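# Card Making, Session 4: Heat Embossing and Masking

Barklow evening class. Instructor: Danica Halás
Handout for Mon 17 January

Bring your own apron and any stamps you want to try. Ink, powder and card stock are on the back table. Sign out a heat tool before you start and put your name next to its number.

## 1. Where we left off

Last time we covered dye ink and pigment ink. The short version again:

- Dye ink dries fast and soaks into the paper. Good for alcohol-free watercolor work and for small text.
- Pigment ink sits on top and stays wet longer. Good for embossing.
- Embossing ink (clear or lightly tinted) is the slowest of all. Use it when you want the powder to supply the color.

Homework was one flat card with a two-color sentiment. Leave it in the tray with your name on the back in pencil. Marker bleeds through the 80 lb stock.

## 2. Setting up your place

Cover the table with a craft mat or two sheets of scrap paper. Keep the powder tray on your left if you are right-handed, and the heat tool on the other side, with its cord running away from you. Trimmings go in the trash as you make them. Card slivers stick to wet embossing ink and leave a ridge once the powder melts.
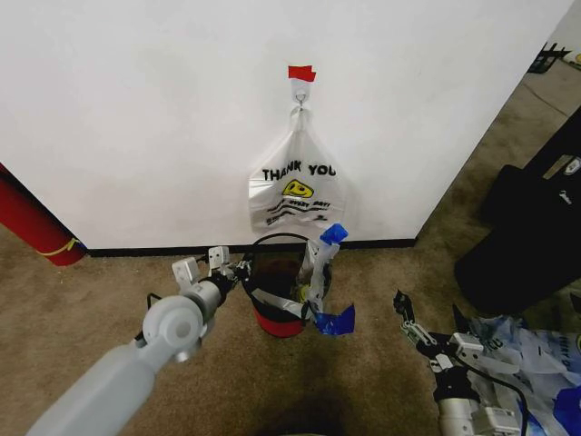

*Bag on a wall hook.*

Wipe your stamps before inking, even if they look clean. Red rubber takes a damp cloth. Photopolymer takes a baby wipe without lotion, followed by a dry cloth. Don't use solvent cleaner on photopolymer; it goes cloudy and then tacky.

## 3. Heat embossing, step by step

1. Rub the anti-static bag over the whole panel, including the margins.
2. Ink the stamp by tapping the pad on it. Don't press hard.
3. Stamp straight down, hold for a count of five, and lift straight up.
4. Pour powder over the image right away. Use more than you think you need.
5. Tip the extra back onto a folded sheet and flick the back of the card once with your finger.
6. Brush off strays with a dry number 2 brush.
7. Let the heat tool run for ten seconds before it goes near the card.
8. Heat from underneath first, then from the top, moving slowly. Stop as soon as the powder turns shiny.

Overheated powder looks flat and a little oily, and the card will curl. If the surface is grainy, it needs more heat. You can reheat a grainy image, but you can't rescue a flat one.

Set the tool down on its stand, nozzle pointing at nothing. It stays hot for several minutes after you switch it off.

### Powders on the table

| Powder | Grain | Use for |
|---|---|---|
| Semell white | fine | sentiments, thin outlines |
| Semell clear | fine | over colored pigment ink |
| Grarkell gold | regular | solid shapes, borders |
| Grarkell copper | regular | solid shapes, leaves |
| Hamdy glitter mix | coarse | large shapes only |

Please don't mix leftovers. If you don't know which jar a spill came from, it goes in the jar marked "odds." The odds jar is fine for practice and for the inside of envelopes.

## 4. Masking

A mask is a piece of thin paper cut to the shape of an image you have already stamped. It covers the first image while you stamp the second one over it, so the second appears to sit behind.

The order is the part people get wrong. Whatever is in front gets stamped first. For a vase with flowers behind it, stamp the vase, cover it, then stamp the flowers.

Cut the mask just inside the line. If you cut on the line or outside it, you get a white gap around the front image. Masking paper with a low-tack back is easiest, but the sticky edge of an ordinary note works for small images. Press the edges down with a fingernail.

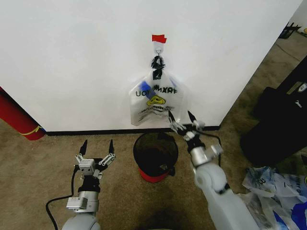
When you stamp over the mask, the ink will fade slightly where the stamp steps down from the mask to the card. Thick masks make this worse. A foam pad under the card helps, and so does a second impression if you are using a stamp platform.

Keep your masks. Put them in the sleeve with the stamp they belong to and write the stamp name on the back. A good mask lasts a dozen cards.

### Masking together with embossing

Take the mask off **before** you add powder. Powder collects along the mask edge, and when you peel it up the line breaks. Lift the mask with tweezers so your sleeve stays out of the ink.

If the front image is already embossed, let it cool fully before you cover it. Warm powder grabs the adhesive.

## 5. Practice panels

Make these in class, in order. Each one is cut to 4 x 5 1/4 inches.

**Panel A.** One sentiment, white powder on dark card. Check the insides of the letters "a" and "e" for stray grains.

**Panel B.** One solid shape in gold or copper. Aim for an even shine with no bare patches.

**Panel C.** Three overlapping leaves using two masks, in dye ink. No powder.

**Panel D.** Same as Panel C, with the front leaf embossed in clear over green pigment ink.

Most people finish A to C. Panel D can be done at home if you have a heat tool. A hair dryer won't do – it blows the powder off before it gets hot enough.

## 6. Notes on card stock

We have around 400 sheets left of the smooth white, so use it freely for practice. The black is in shorter supply; take one sheet at a time and cut it into four panels. Order codes, for those who asked: the smooth white is 2266 and the black is 2365.

Textured stock can be embossed if the texture is light. On heavy linen stock the ink misses the valleys, and so does the powder. Try the back of the sheet, which is often smoother.
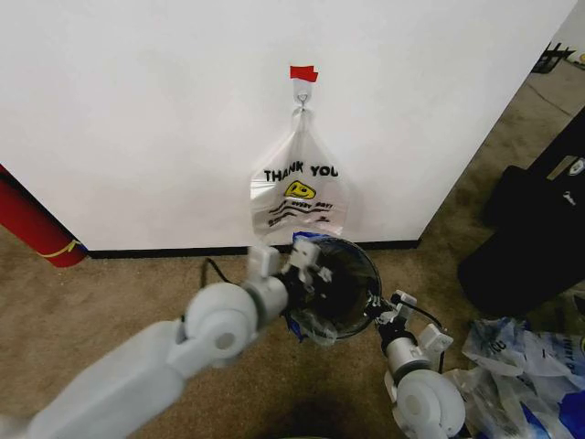 Lambros Antoniadis writes that he gets a cleaner line on linen stock by inking twice on the stamp platform before adding any powder, and that he leaves the card in place for a full minute between the two impressions.

I tried this on the light linen and it did help with outlines. With solid shapes I saw little difference. Go easy on the second inking or the fine lines will fill in.

## 7. For next time

- Finish Panel C if you didn't get to it.
- Cut two masks from any stamp you own, one simple shape and one with a thin stem or handle. Bring the stamp and both masks.
- Bring one card that went wrong. We will look at repairs: covering with a layered panel, cutting down, and turning a smudge into a shadow.

Jade Fraser and Marek Hudec still have last October's die sets on loan. Please return them to the gray drawer.

If you have to miss a session, ask Kamil Mikuš for the handout and a packet of cut panels.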